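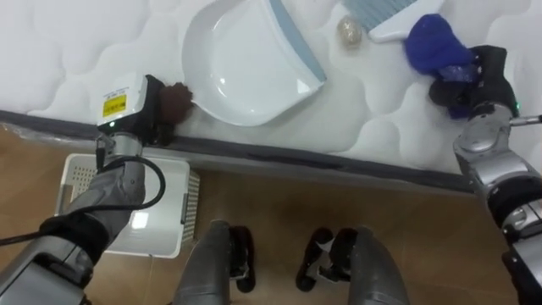 June 6, 2026 - mattress corner

Spent the morning on the white quilted mattress, the one with the wavy cloud stitching and the dark gray piping. I love how it looks, but those puffy panels are a real pain for cleanup! Crumbs roll straight down into the stitching and a dustpan never sits flat the way it does on the wood floor.

Stuff for this setup: the white dustpan and its hand brush (the light blue-gray bristles), the dark blue cloth, the fuzzy dark brown thing, and the little speckled beige ball. I still can't decide what to call the brown one on the sheet, so I put "brown fuzzy" and moved on. If you have a better name, write it in.

The Besson mattress we had in December was firmer and had no quilting at all, so don't compare times with those pages. Different animal. I'd like to try the Dorker cover over this one next, but it's 78 inches long and I think it'll come up short at the foot end.

Ordered 6 more cloths from Tretura, dark blue again so they match. Also 2 spare brushes - the bristles splay if they get stored face down, so please hang them up!

Notes to self: the Vimutum bin is the one for small round things, the big bin is for cloths. And wipe the dustpan before it goes anywhere near white fabric. Page 900 of the old binder has the stain chart, if it hasn't fallen out again.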